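A Place for Every Jar: Nabila Pelupessy on Keeping a Small Salon in Order
By Rizwan Bukhari
Jan 28, 2018

I was early, and Nabila Pelupessy was still wiping down the counter, so she handed me a cloth and pointed me toward the shelves. "You can talk while you dust," she said, and that is more or less how the whole afternoon went. I had a list of questions folded in my coat pocket, and I think we got to two of them.

Hayat, her salon, is one room above the dry cleaner in Skurthorpe, up a staircase that smells pleasantly of steam. It measures 312 square feet, a number Nabila knows by heart because she had to write it on every form she filled out before she opened. She has been there nearly six years. For the first few of those, she told me, the room more or less ran her.

"I had things everywhere," she said. "I would buy a cream because a client asked for it once, and then I would buy another one because I couldn't find the first. I had bags hanging off the back of the door. I had a basket on the windowsill, and under the basket there was another basket. People were very nice about it, they would say oh, it's so cozy in here, and I would think, well, you haven't tried to find a hair clip."

The change came with the furniture, and the furniture came by way of Gurkier, the secondhand place out on the Zondutness road that anyone who lives near here will have driven past and most of us will have gone into "just for a minute." Nabila went in for a lamp. She came out having put money down on a white dresser with carved legs and gold knobs, and she had no idea how she was going to get it up the stairs.

"My brother-in-law and his friend," she said, laughing. "And the man from the dry cleaner, who only came out to see what the noise was, and ended up underneath it. I gave all of them free haircuts. My brother-in-law is still collecting on that one."

The oval mirror came from the same place a little later. She paid $132 for it, and she remembers that figure as well as she remembers the square footage. It has a carved white frame full of scrolls and roses, and she thought about it for two weeks, driving out there on one excuse or another to make sure it hadn't been sold.

I asked whether so much carving was a nuisance to keep clean, which I suppose is the question of a man who had just been handed a cloth.

"Oh, it's terrible," she said cheerfully. "Hairspray is sticky, and dust loves anything sticky, so if you leave it a month you'll be there all evening with a cotton swab. I use a soft makeup brush, one of the big fluffy ones that has started to shed. Dry first, all the way around. Then a damp cloth over my finger for the roses. And I never spray anything straight onto it! You spray the cloth. If you spray the frame it all runs down into the corners and sits there looking at you."

She has a good many rules like this, and she gives them away freely. The rule that seems to matter most to her is about the vanity top. Everything that lives there has to be something she has used that day. If she goes home and a jar is still sitting there that she never opened, it goes back on the shelf, and if the same jar keeps going back to the shelf, it goes into a box by the door, and her clients are allowed to take things from the box.

"They fight over that box," she said. "Very politely. One lady comes up even when she doesn't have an appointment. She says she was passing. You can't pass a second floor!"

We did eventually sit down, or I did, in the dark salon chair, which is a good deal more comfortable than anything I own. Nabila stayed on her feet and moved things around as she talked. She is someone who thinks with her hands. Asked about her shelves, she took a jar off one, turned it so the front faced out, put it back, and only then answered.

The shelves are the open, square-cubby kind, white like nearly everything else she has bought for the place. She tried baskets in them first and gave up. "A basket is a drawer you can't close," she said. "You throw things in, and from the outside it looks lovely, and inside it's the same mess you had before. So I took them out. Now I can see what I've got. If a shelf looks bad, I have to look at it all day, so I fix it."

What goes where took her a long while to settle, and she is not sure it is settled now. She started out by brand, because that was how the boxes arrived. Then she tried it by color, which was pretty and completely useless ("I spent my whole life looking for the conditioner"). These days she goes by height and by how often her hand reaches for a thing. Heavy bottles are low down. Anything made of glass stays away from the edge. The everyday jars sit at the level of her elbow, where she can pick them up without taking her eyes off the client.

Jars are a soft spot. She admits that she has bought things for the jar alone, and that she keeps the nicest ones after they are empty, to hold pins, cotton pads or the little elastics that otherwise turn up in her shoes. She likes a weighty lid. She likes a bit of gold on something plain. When I said that they looked expensive, she shook her head at me.

"Some were, some came from the discount table with a dent in the box. You put them together, you wipe off the fingerprints, and they all look like they went to the same school. People sit down here and look at that table for an hour. It's right in front of them, there's nowhere else to look except their own face, and when your hair is wet you don't always want to look at your own face. So I like to give them something nice."

Lids, incidentally, get wiped separately from jars. She was firm on this. You take the lid off, you run the cloth around the inside of the rim where the product dries, you let it air for a minute, and then you put it back and turn it until it stops, and no further. She has had clients with strong wrists close a jar for her as a kindness, and then the two of them could not get it open.

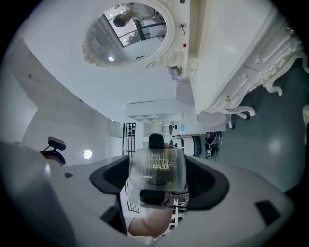
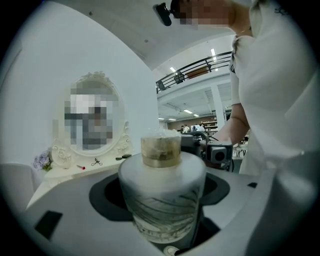 The floor was the one thing she didn't choose. It is a deep teal, it came with the lease, and she hated it on sight. For a while she had plans to cover it. She brought home samples and laid them out in the corner and asked everyone who came in, and of course everyone who came in had a different opinion, and while all that was going on she got used to it.

"Now I tell people I picked it," she said. "It makes the white look whiter. It shows blond hair, though, my goodness. Dark hair disappears and you only find it with your socks. So I sweep after every person no matter what, even if I can't see anything, even if I'm running behind."

Sweeping is the reason she likes chairs with wheels, too. She can push everything to one side of the room with her hip, do the floor, and push it all back. The dresser does not move and will never move. She and her brother-in-law are in agreement there.

I asked her how long it takes to close up at night, expecting to hear something that would shame me, and she said fifteen minutes if she has kept up and an hour if she hasn't. She stops taking clients at 6. Then she makes a cup of tea, which she mostly doesn't drink, and starts at the window and goes around the room the same way every time, finishing at the mirror. If the phone rings she carries the phone with her. She doesn't skip ahead to the easy parts, because she knows herself, and once the easy parts are done she would put her coat on.

There are still failures, and she was generous enough to show me one. It is the bottom drawer of the dresser, and it holds cords, a broken curling iron she is fond of, takeout menus, birthday candles, and a great many small screws that must belong to something. She opened it, we both looked into it for a while, and she closed it again with her foot.

"January," she said. "I always say I'll do it in January."

I pointed out that there wasn't much of January left. She told me I had missed a spot on the second shelf, and I had, so I got up and did it. She was already telling me about a cabinet she had seen at Gurkier, glass doors, white, a little chipped on one side, and whether I thought it would make the turn at the top of the stairs. I said I would be glad to help carry it. She wants to measure the landing first.

Hayat is upstairs from the dry cleaner in Skurthorpe. Call ahead for appointments, and ask about the box by the door.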